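We use cookies to improve your experience on this site. By continuing to browse, you agree to our use of cookies. Accept | Manage settings

The Vegetable Drawer Is Not a Moral Test

Every spring the boxes start turning up on doorsteps again. In Fodbridge, where I live, the one to have is from Porkeo, which will bring you a carton of seasonal vegetables every week and a card telling you how your household is about to change. You will cook more. You will waste less. Your children, the card says, will "fall in love with greens."

I signed up for 10 weeks. I wanted to know what happens to a kale skeptic once the kale is paid for.

For the first few deliveries, plenty happened. I roasted things and made a soup that used up four turnips and most of an evening. By week five I was carrying bags of chard across the street to a neighbor who already had her own chard, from her own box, and was too polite to say so.

The company's pitch leans on a number. Its brochure claims 1000 families in the area have "changed the way they eat." I asked how that was measured. The answer, after two emails, was that 1000 families had placed an order. Buying a vegetable and eating one are separate events, as anyone who has cleaned out a refrigerator in July can tell you.

Espiritu, a smaller outfit out of Jarudby, is more modest. It sells a half box, lets you skip weeks without a phone call, and leaves the life lessons off the packaging. It also costs nine dollars more per month than I expected once delivery was added - a detail that took me three screens to find.

Then there are the children. Parents get told that kids will eat what they help prepare, and that familiarity is most of the battle. Maybe so. My nephew has been serving me pretend dinners for years, with great patience and many courses, and he still treats a cooked carrot as an insult.

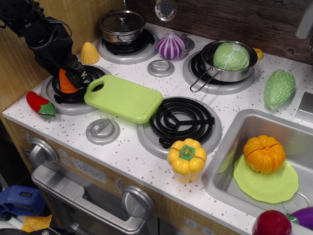

Carrot on the front burner, corn close by: vegetables at play-kitchen scale.

I don't doubt that some families do well with a weekly box. They tend to be the ones who already cooked on weeknights and already owned a decent knife. What the box gives them is convenience, and convenience is worth paying for. I just wish it were sold that way.

When my 10 weeks ran out I went back to the grocery store, where I bought onions, potatoes and one bag of frozen peas. We ate all of it. The Porkeo card is still on my refrigerator, mostly because it has a good magnet.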